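Tegwen Morris
October 8, 2026

1/ Clearing the hall closet. The shelf is 40 inches wide and holds bathroom supplies, kitchen overflow, stationery and summer toys in a single layer. Retrieval time is poor.

2/ Method: take everything off the shelf, move it to the table in small batches, assign each item to a room, put it away. An item with no room goes in the Kragh bin by the door.

3/ The table gets a cloth first. I use the pale blue-gray one with the black square grid. Small items show up well on it and the lines help when I want to know if a thing will fit a drawer.

4/ Batch size matters. I started with 37 items and spent more time moving things aside than sorting them. A handful per batch is faster.

5/ Spyros Gkikas asked about labels. Plain masking tape on the front edge of the shelf. The printed Wolemen labels came off by April.

6/ Rule for mixed batches: place the largest item along the far side, bowls in the middle, small things near you. Small things behind a bowl get missed - I lost a marker for a month that way.

7/ Current batch: steel bowl to the kitchen, marker with the teal-green tip to the desk, small gray-handled brush to the cleaning caddy, blue box to the bathroom. The long water gun is the only one that goes to the garage.
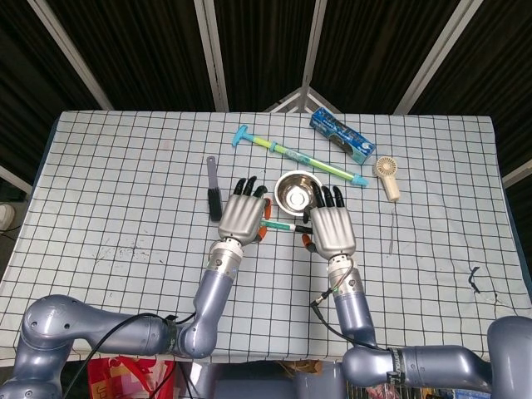
8/ Next batch is batteries and cables. Batteries get tested before they get a drawer. Cables get coiled and tied, one tie each, and go in the Ristov box on the bottom shelf.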